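Search reviews Search Go

Birkholm low-tack marking tape, blue, and Kavance floor paper
Reviewed by Raili Koskela

Bought together in February for marking out a floor in large squares. The tape was used from the roll with no primer or backing. Both products are sold through Lehtinen in trade quantities only, with a minimum of 5 rolls of tape per order.
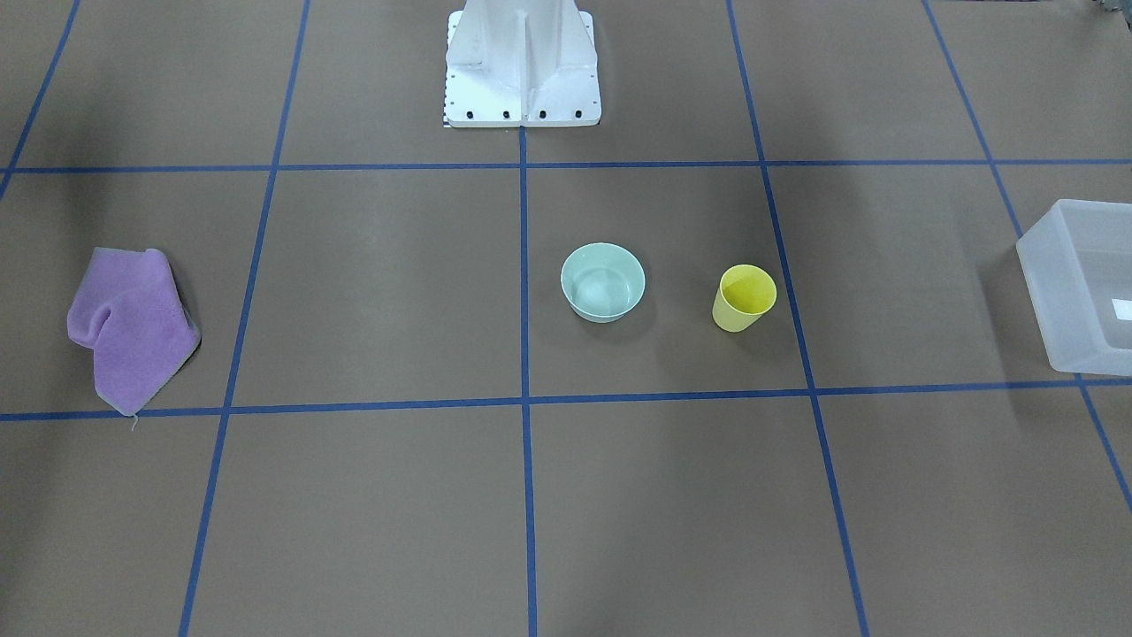
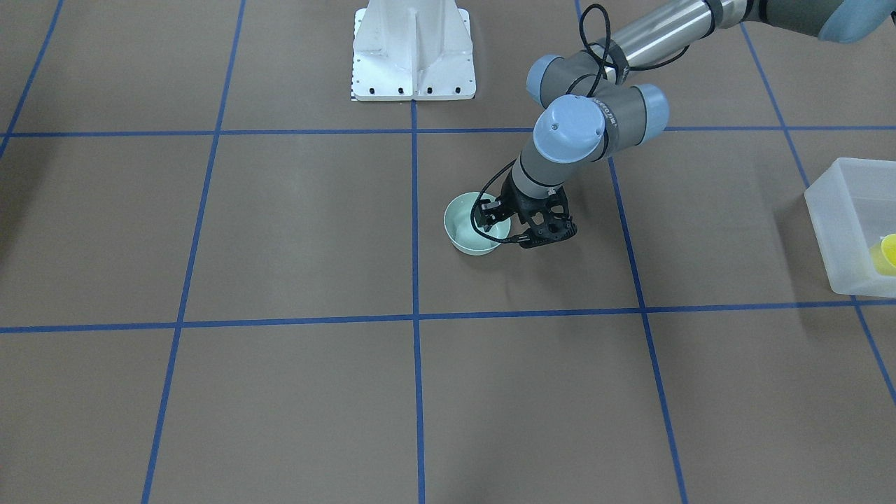

Adhesion is the first thing to check with any low-tack tape on a paper surface, and the Birkholm is on the weak side of adequate. It held on the Kavance paper for 17 days of ordinary use. Two ends lifted in that time and were pressed back down with a thumb. The colour is well chosen: blue lines on a brownish covering read clearly from standing height, and a small object such as the pale green bowl can be assigned to its square at a glance. I tried the same maker's grey tape on an offcut of the same paper and would not buy it for this purpose.

Laying a straight line is harder than the packaging suggests. The backing is a creped type with some stretch in it. If the roll is pulled under tension, the strip relaxes after it is pressed down and the line wanders. The method that gave the best result was to snap a chalk line, unroll a full length without pulling, fix one end, and lower the rest in one go. Short sections butted together took longer and looked worse.

Crossings are slightly raised, as two thicknesses meet. A flat-bottomed dish placed over one will rock, so put crockery down inside a square. For a permanent layout I would cut the second strip at each crossing, which adds time and leaves more ends to lift.

Removal was tested on one strip at 60 degrees to the surface, pulled slowly. The tape came away whole. Pulled quickly and upright, it took the top layer of the paper with it over a length of 400 mm. Eino Kallio repeated this on a sheet of Fuvow board and had no damage at either speed, so I put the fault down to the paper.

The paper itself lies flat after a night under weights and does not glare under overhead lighting. It marks easily if anything heavy is dragged across it. Water was not tested.

Tape: recommended for temporary layouts, with the stretch noted. Paper: acceptable, but order the heavier grade if the lines will be moved often. The cores are card and the roll ends are not tabbed, so fold the end over after each use.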